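Pelton Household Repair Survey – Data Card

Version 3. Maintained by the Pelton Center for Household Studies.

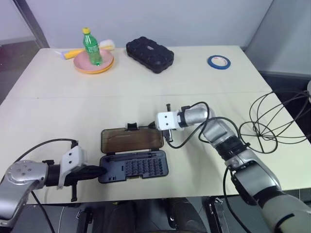
The Pelton Household Repair Survey records how people keep small goods in working order at home. It covers repairs attempted on lamps, clocks, toys, eyeglasses, kitchen appliances and similar items. Vehicles, plumbing and building work are outside its scope.

Contents

The release contains 1,000 repair records from 445 households. Each record describes one attempt on one item. Of these, 623 were marked by the respondent as finished; the remaining records cover attempts that were given up, put off or passed to a repair shop.

Files

repairs.csv – one row per attempt
households.csv – one row per household
codes.txt – item types, fault types and outcome codes
changes.txt – corrections made after earlier versions

The field household_id links the two tables. Fields left blank by the respondent are stored as empty strings. A zero in the cost column means that the respondent reported spending nothing.

Collection

Households were recruited by mail in the towns of Stikis and Remimetti. Respondents kept a paper log and returned it in November. Staff entered each log twice, and differences between the two entries were settled by reading the original page. Handwriting that could not be read was coded 99.

Item types follow the Jatoi list, which was drawn up for an earlier pilot. The list groups objects by use. A desk fan and a ceiling fan therefore share a code, while a desk fan and a desk lamp do not.

Known limitations

Respondents logged repairs from memory in many cases, and time spent is often given to the nearest half hour. Renters are underrepresented in Stikis. Cost figures exclude tools already owned. Two households in Remimetti shared a single log and are treated as one.

Permitted use

The data may be used for teaching and for noncommercial research. Users must not attempt to identify respondents. Free-text comments have been removed from the public files and may be requested for approved projects – please allow several weeks for a reply.

Citation and contact

Please cite the survey by its full name and version number. Questions and corrections should be addressed to Zarmeena Farooqui, data editor, at the Center. Reports of errors should include the record number and the name of the file.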